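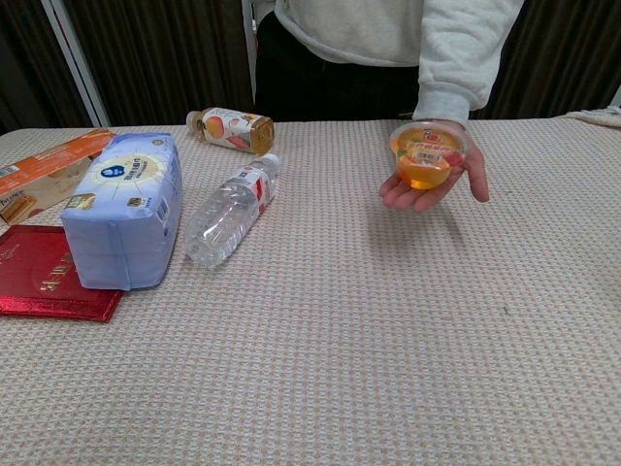

Boards > Food and Drink > Snacks and Sweets > Jelly cups: fridge or no fridge?

waffleiron_jo
OK so I finally went through the snack shelf and laid everything out on the table, and the jelly cups are what I want to talk about. I had the orange-amber kind in my hand, held it up to the window and just stood there like a kid. It glows! My question is for people who eat these a lot. Do you chill them first or eat them straight off the shelf? I grew up with the shelf version and my roommate thinks I'm a monster.

Fileo
Fridge, always. Overnight if you can wait, and I can't, so mine get an hour. The cold firms them up and the fruit flavor comes through cleaner. I keep 8 in the door at all times and my kids know the rule is one after dinner.

Hrvoje Kadrić
I'm going to disagree with Fileo. Cold dulls sweet things, you can test this with any soda. At room temperature the jelly is softer and you taste a lot more of it. I used to bring a bag of them on the train to Rovanstead and they sat in my coat pocket the whole way, and those are still the best ones I've had.

Fileo
Pocket jelly. Wow.

Hrvoje Kadrić
Try it before you laugh!

pennyloaf
Team fridge but NOT the freezer. I froze a batch last December thinking I'd get popsicles, and when they thawed they were all watery and grainy and sort of wept into the cup. Still ate them.

somogyi_snackbox
Oh, I like them half frozen! Forty minutes, no more. The outside gets a little crunch and the middle is still wobbly. You do have to set a timer. Also, what else was on the table, jo? You can't say "everything" and then only talk about jelly.

waffleiron_jo
Ha, fair. A box that looks like Pretz, orange and cream, and the soft pale blue pack with Chinese on it and a round yellow and cream emblem. I can't read the characters so I'm saving that one for when my roommate's home. Plus a bottle of water, very exciting.

pennyloaf
Pretz and jelly is such a good pair!! Salty stick, bite of jelly, salty stick. I know how that sounds.

Hrvoje Kadrić
It sounds correct. The tomato ones especially.

Fileo
Tomato with fruit jelly, no thank you. The plain salad flavor, maybe. I'm with you on salty and sweet in general, I just think you've picked the one flavor that fights it.

dunkirk_lane
Different question, sorry to barge in. How do you all open the cups without getting juice down your arm? I peel the lid and it squirts every single time. I've ruined two sleeves and a tablecloth.

somogyi_snackbox
Don't squeeze! Everybody squeezes. Let it sit on your open hand, fingers under it, and peel with the other hand toward yourself, slowly. Stop when you've got a small gap, tip the juice out (or drink it, obviously), then pull the rest.

waffleiron_jo
Yes to drinking the juice, that's half of it for me. And push your cuffs up first. I have a light gray sweatshirt I live in and I've learned to be careful with it.

dunkirk_lane
OK, tried the open hand thing with a peach one just now. Much better, one drop on the table. Ate it at room temp, so put me down with Hrvoje.

Fileo
I'm losing this thread. Jo, split a few of the same flavor, half in the fridge and half out, and let your roommate taste them with eyes shut.

waffleiron_jo
Doing it tonight! I've got 5 left of the same kind so somebody gets the extra, and it's going to be me.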